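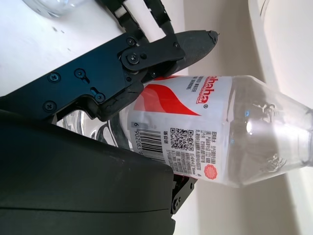
We passed 680 bottle grabs this week, so the goal of 700 by the end of April finally looks doable! Clear plastic is a pain, though — the label is easy for the model to find and the rest of the bottle is mostly glare, so I've been asking for more grabs with the label turned every which way. Han-gyeol Seok drives most of the afternoon runs and is way smoother than me (my early ones are so jerky I threw out 45 of them). Next up is cups, then whatever's left in the Stalden box. The full set is supposed to hit 4,000 before we retrain, and I'm trying not to think too hard about that number. Back at it after lunch, with more coffee.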